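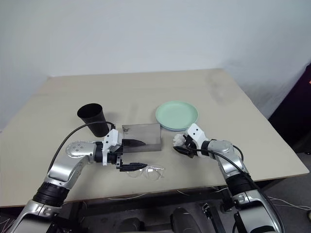
Wastton Community Room: Frequently Asked Questions

Who can book the room?
Anyone 18 or older who lives or works in Wastton. Clubs and small businesses can book too, but one person has to sign the form and be there for the whole booking.

How do I make a booking?
Fill in the form at the front desk or call during office hours. Bookings open on the first of each month for the month after. September fills up early with club sign-ups, so call in advance if you need a weekend.

How long can I book for?
The shortest booking is 2 hours. The longest is 6 hours on any one day. Setup and cleanup count as part of your time.

Is there a deposit?
Yes. It is paid by card when you pick up the key and goes back to the same card within a week. Bookings canceled less than two days ahead are charged in full.

Can we serve food?
Cold food and drinks are fine. Hot food has to be brought in ready to eat, as there is no stove. Please bring your own cups, plates and trays and take them home with you.

Can we serve alcohol?
Only at private events, and only if you tick the box on the form. You can't sell it.

Can I put things on the walls?
Use removable putty. No tape, tacks or nails. Damage to the paint comes out of the deposit.

How should we leave the tables?
Wipe them down with a damp cloth and leave them standing. Don't use bleach or scouring pads. Spray and cloths are in the hall closet.

Where do we park?
In the lot behind the building. The two spaces by the door are for permit holders. If the lot is full, use Bustside Street.

What if I lose the key?
Call the office right away. The cost of a new lock is billed to the person who signed the form.

Who do I contact?
Bożena Urbańczyk handles bookings. For billing and deposits, ask for Salim Makokha.

Last updated March 22, 2019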